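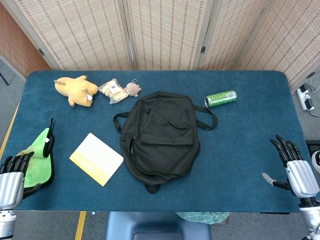
Print this page | E-mail this page

Reading time: 7 minutes

Forkus Day Bag Project: progress report to the Keritz Fund

Submitted by Souad El Ouafi, project lead
March 28, 2021

1. Scope of this report

The report covers the second grant period. It deals with the packing work at the Kivham site, the changes made to the contents of the bag, the state of stock, and spending against the approved budget lines. Referral figures from the partner clinics are reported separately and are not repeated. Readers who need the background to the project should refer to the original application, sections 2 and 3.

2. Output

The target for the period was 200 bags packed and released to the partner clinics. At the close of the period 192 had been released. The remaining eight are packed but on hold. They were filled from a delivery of snack bags whose labels did not show a full ingredient list, and they will stay on the hold shelf until the supplier confirms the contents or the snack is replaced.

The rate of packing was uneven. The first weeks were slow while the layout of the table was being settled, and a late delivery of backpacks stopped work altogether for several days. Once both matters were resolved the rate held steady through March.

3. Contents of the bag

The contents were fixed at the start of the period and changed once. The current list is as follows.

Backpack. Black, one size, with a front pocket and two shoulder straps. Black was chosen over the patterned backpacks used in the pilot. Parents of older children told the clinics that the patterned bags were left at home.

Cloth. Bright lime green with a black trim. It is supplied folded and stays folded until the child opens it. The color is deliberate: in the pilot, pale cloths were often left behind in clinic bedding. The small white tag is left on.

Drink. One aluminum can. See section 5.

Snack. One clear bag, sealed by the supplier, with a label.

Soft toy. One per bag, small enough to lie across an open hand. The yellow pig is the most requested, and the clinics have asked us to hold more of them.

Keychain. A small light brown teddy bear on a metal ring. It goes on last, so that a child can pick the bag out from others of the same kind. Identical black bags on a ward shelf were the main drawback of dropping the patterned design, and the keychain is the cheapest fix we found.

Booklet. White and yellow. It explains the day to the child and gives the adult a page for notes. The text was revised in this period (section 6).

4. Packing method

4.1 Table

Packing is done on a table with a blue carpeted surface and rounded corners. In the pilot we used a bare folding table, and cans rolled. A can laid on its side on carpet moves far less, and the small parts of the kit do not slide when a bag is turned over. The blue surface also gives good contrast with everything in the kit. A green, yellow, brown or white article left behind on it is easy to see.

The drawback is cleaning. A bare table can be wiped. The carpet has to be brushed and vacuumed at the end of each session, and the hall's own vacuum cleaner is not always available. We have budgeted for a small handheld one in the next period.

4.2 Order of work

One bag is laid out at a time. The backpack goes in the center, flat, front side up, straps spread to either side so that neither is trapped underneath. The contents are set out on the table around it before anything goes in. The packer compares the layout with the list, then opens the bag and fills it in this order:

cloth, at the bottom
booklet, upright against the back panel
can, on its side on top of the cloth
snack bag, above the can
soft toy, last, where it will be seen first

The keychain is then clipped on and the bag is closed.

Laying everything out first takes longer than filling straight from the boxes. We tested both. With straight filling, checking afterward meant opening the bag and lifting out half of what was in it, and the time saved was lost again. The clinics also returned several pilot bags with an article missing. None have been returned for that reason in the present period.

4.3 Batch size

Bags are packed in batches of 50. The batch number is written on a card and tied to the shelf, not to the bag. It allowed us to find the eight bags on hold without reopening any others.

5. The can

The can is the only heavy article in the bag and the only one that has caused damage. In the pilot it was packed upright in the front pocket, where it pulled the bag forward when hung on a hook and, in two cases, stretched the pocket seam. Moving it into the main compartment and laying it on the cloth resolved both points. We have had no seam reports since.

Two clinics asked whether the can could be replaced with a carton. Cartons are lighter and cheaper. They also crush under the toy and booklet if the bag is dropped, and a leaking carton spoils the whole kit. Our recommendation is to keep the can for the next period and to look at a small plastic bottle if the price comes down. A third clinic does not allow carbonated drinks on the ward. Bags for that clinic are packed without a can and marked on the batch card.

6. Booklet

A print run of 400 was ordered from El Sherbiny, the same printer as in the pilot. The run is larger than the number of bags required. The unit price falls sharply at that quantity, and the surplus carries over to the next period with no change of text expected.

The revision shortened the section for adults and moved the notes page to the back. Two clinics had pointed out that the notes page was being torn out, taking a page of the child's section with it. The new position means that it can be removed on its own.

One fault was found after delivery. On part of the run the staples sit slightly off the fold, and the booklet does not lie quite flat. It is readable and safe, and the copies have been used. El Sherbiny has credited part of the invoice; the credit appears in the budget table sent with this report.

7. Room and storage

The room at Kivham is adequate for one table and one set of shelves. It is not adequate for two tables, and output cannot be raised much above the present level there without longer sessions. Flat backpacks store well. Soft toys do not — they take up more shelf space than everything else in the kit combined, and they have to be kept in closed boxes to stay clean.

Snack bags are stored by date, oldest at the front. Deliveries are now kept small. During the pilot we bought ahead to get a lower price and then discarded part of the stock, which removed the saving.

8. Spending

Spending is within the approved total. Three lines differ from plan:

Backpacks came in above plan. The first supplier withdrew and the second charged for delivery.

Printing came in below plan, due to the credit described in section 6.

Soft toys are on plan for the period but will exceed it in the next if the clinics' request for more of one kind is met. The pig is bought singly, while the other toys come in mixed boxes at a lower price. We ask the Fund to say whether it prefers that we hold to the mixed boxes or move a small sum from printing to cover the difference.

9. Open points

Ingredient list for the snack bags. The supplier has been written to twice. If there is no answer by the next delivery, we will change supplier and repack the bags on hold.

Label on the keychain. One clinic asked for a name label on the metal ring. A paper tag tore in trial. A fabric one held but adds a sewing step. No decision yet.

Front pocket. It is currently shipped empty. Clinic staff have begun using it for appointment cards, and we propose to leave it free for that purpose.

Spare cloths. Several families asked for a second cloth. We can supply these loose to the clinics from existing stock, without changing the bag.

10. Next period

The same target of 200 bags is proposed, with the same contents and method. The order for backpacks should be placed early, and the draft order is ready for release once the next payment is confirmed. A short packing sheet, based on section 4.2, is being written so that the clinics can refill returned bags themselves.

Questions on this report may be sent to Souad El Ouafi at the project office.

Print this page | E-mail this page

This site uses cookies to remember your settings. By continuing to browse you accept their use. Accept | Cookie settings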